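The Bed Levy

The letter from Brorkeo said that the rooms above the Handavent baths were lodging, and that lodging paid the bed levy. It wanted 1,151 in back payment. Hélène Beaulieu read it at the front desk with her coat still on.

"They aren't lodging," she told the man at the town office. "There's a couch in each one. People lie down for an hour after the steam and go home."

"They lie down," said Hallgrímsson. He wrote it on his pad.

"On a couch."

"Could a person sleep on it?"

"A person could sleep on your stairs."

He wrote that down too, or pretended to. Hélène had dealt with the town for years and had never seen one of those pads a second time.

The rule, as he read it to her, charged any room let for rest. The word had been put in last September to catch the boat owners at Munemico, who had been renting out their cabins as reading rooms. As far as she knew, it had not caught a single boat. It had caught a yoga teacher, and now her.

"And if I call them changing rooms?"

"Do people change in them?"

"They can hardly go home in a towel."

He turned a few pages. Changing rooms came under a different heading, and were free up to eight per building. She had eight. He looked almost pleased, and that worried her more than the letter had.

"There would be a fee to reclassify," he said. "393."

"And the back payment?"

"Stays under review."

"Who reviews it?"

He put the cap on his pen. Through the window behind him she could see the harbor and the Munemico boats, every one of them with its curtains drawn at two in the afternoon.

She paid the fee. On the way home she bought eight coat hooks and a box of screws, and kept the receipt in case hooks turned out to have a heading of their own. The new certificate came in the mail and gave the number of rooms as 352.

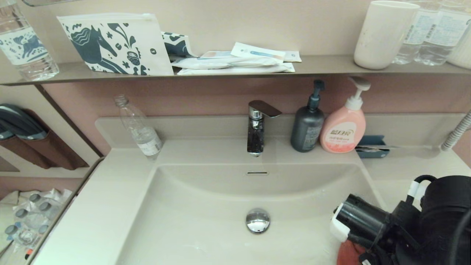 Bathroom shelf with a water bottle and a patterned pouch.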